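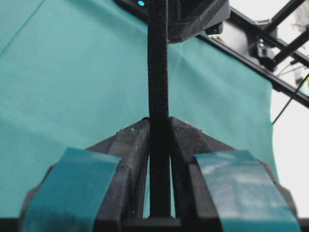
Fabric cable straps: keeping them, cleaning them and getting them to hold

Most sheds and home offices end up with a tangle of reusable straps in the bottom of a drawer. They come bundled with extension leads, garden hoses, laptop chargers and camping gear, and they all get thrown in together. A strap that has spent a year in a drawer with its mates is usually full of fluff and bent out of shape, and it won't grip much. Most of them can be saved.

Sort them first

Tip the lot out on an old tablecloth or a plain sheet. A cloth in a solid colour is best, as black straps disappear on a dark bench and the lint you pull off them gets everywhere. When you're finished, take the cloth outside and shake it.

Put the straps in groups by length. Anything under 7 cm is only good for phone chargers and earphone leads. The middle sizes do power cords and HDMI cables. Keep the long ones for extension leads, hoses and rolled-up swags.

Pull each strap through your fingers from one end to the other. You are feeling for hard spots, stretched sections and places where the backing has started to peel away. If the two layers have separated, cut off the bad end and keep the rest as a short tie. Bin anything that has gone brittle from the sun.

Cleaning the hook side

Close the strap on itself before you wash it, or it will pick up more lint than it loses. For a light clean, press packing tape onto the hook side and rip it off quickly. Two or three goes will lift dust and loose fibres.

For packed-in fluff, use a fine-toothed comb or an old toothbrush and work along the rows in one direction. A sewing pin will get out hair that has wound around the base of the hooks. Pet hair is the worst of it and there's no quick way.

If the straps are greasy from the garage, soak them in warm water with a squirt of dishwashing liquid for 27 minutes or so long as it takes you to do the comb work on the dry ones. Rinse, squeeze in a towel and lay them out flat in the shade. Don't put them in the dryer or over a heater.

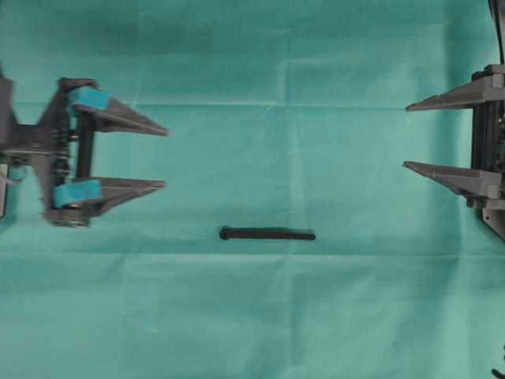

Once they are dry, lay them out one at a time with a bit of room between them and check that each one sits flat. A strap lying on its edge looks like a bit of wire and is easy to miss when you fold the cloth up, so have a second look before you shake it out.

Taking the twist out

Straps that have been wound tightly around a thick cord will hold a curl. Wind the strap the opposite way around a broom handle, leave it overnight, then press it under some heavy books. For a stubborn one, lay a damp tea towel over the top before the books go on. I don't iron them. The cool setting on my iron is still hot enough to soften hooks, and I have ruined a couple that way.

Twist along the length is a different problem. Hold one end in each hand, turn it back past flat, and hold it there for a slow count of ten. Repeat until it hangs reasonably straight.

Fixing a strap to a lead

Some straps have a slot or a hole at one end and some have neither. If there is a slot that will take the other end, loop the strap through itself around the cord, near the plug, and pull it snug. It then stays on the cord when you unwrap it and you won't be hunting for it later.

If there is only a small hole, use it for hanging. A short loop of string or a small split ring through the hole gives you something to put over a hook. Thick cord will tear the end out sooner or later.

Coil the lead first and strap it second. Go over, then under, with each loop so the cord doesn't kink, and keep the coils the same size. Put the strap across all the loops at the point where the plug end finishes, and overlap it by at least 3 cm. A long outdoor lead wants two straps, one on each side of the coil.
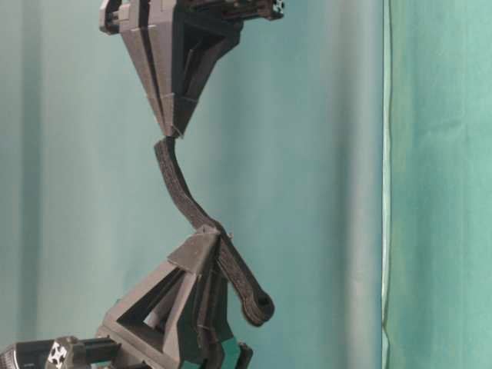

How tight should a strap be on a coiled lead?

Tight enough that the loops don't slide past each other when you pick the coil up by the strap. If the strap leaves a dent in the insulation, let it out a little. Leads that are crushed in the same place for months can crack there, especially in an unheated shed.

Storing the spares

I keep mine in a Drudero parts tray with a lid, longest at the back. Before that I had them in a Van den Broek biscuit tin, which was fine until it got too full to close. An envelope will do for a small number. Whatever you use, store each strap closed on itself or pair them up hook to loop – loose ones will grab each other, and the nearest woollen glove as well.

Buying more

Rolls work out cheaper than packs if you don't mind cutting. My last Vameo roll was 22 mm wide, which suits mower leads and the vacuum but is too bulky for desk cables. Zolov makes a narrower one that I use behind the television. Cut with sharp scissors and round off the corners, as square corners lift and catch on things. If the cut edge frays, a thin line of fabric glue will stop it. Let the glue dry fully before closing the strap.

Check the ones that live outdoors each March when the summer gear gets packed away. Sun does more damage than use – if the loops have gone flat and shiny, move that strap to an indoor job.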